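Progress report to Werkgate, second period
Project: Good practice rules for household robots that move furniture
Prepared by: Lina Hakim, Akach
12th September

Dear Sanne De Bruijn,

In this period we finished the first full draft of the rules. It has 14 rules, and Samer Akl has tested eight of them in simulation. The remaining ones concern people standing near the robot, and for these we need the second license of the simulator, which we received only last week.

The most difficult rule is still rule 5, on furniture that is not standing in its normal position. In the first draft we wrote that the robot must "confirm the position of the object before contact". Mawuli Frimpong remarked that this can be read in two ways: one check before the approach, or a check that continues until the fingers touch. We now ask for both, and each check must be written in the log with its time.

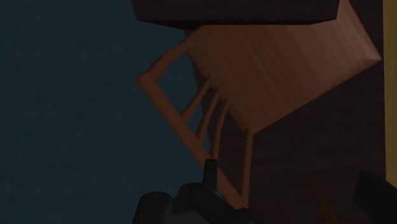 For wooden chairs we also decided to separate the seat, the legs and the back. Thin rails and slats should not carry the weight of the chair, so the draft permits contact with them only at the low force setting. Our partner Quansah asked for one common limit for all parts, as this is easier to program. We do not agree yet, and the question is on the list for the November meeting.

Poor light was added to the test plan after your comment in spring. Every test is now run at 80 and at 50 percent of the normal light level. Korkor Amoah keeps the results in one table, with failed runs included. We kindly ask that the failed runs stay in the public version also.

Two points are behind schedule. The glossary is not translated, and the text on emergency stop waits for an answer from Varkari. I have written to them again on Monday.

The budget is on plan. We do not request any change, except to move the unused travel money to the translation work. Please let us know if a separate form is necessary for this.

With kind regards,
Lina Hakim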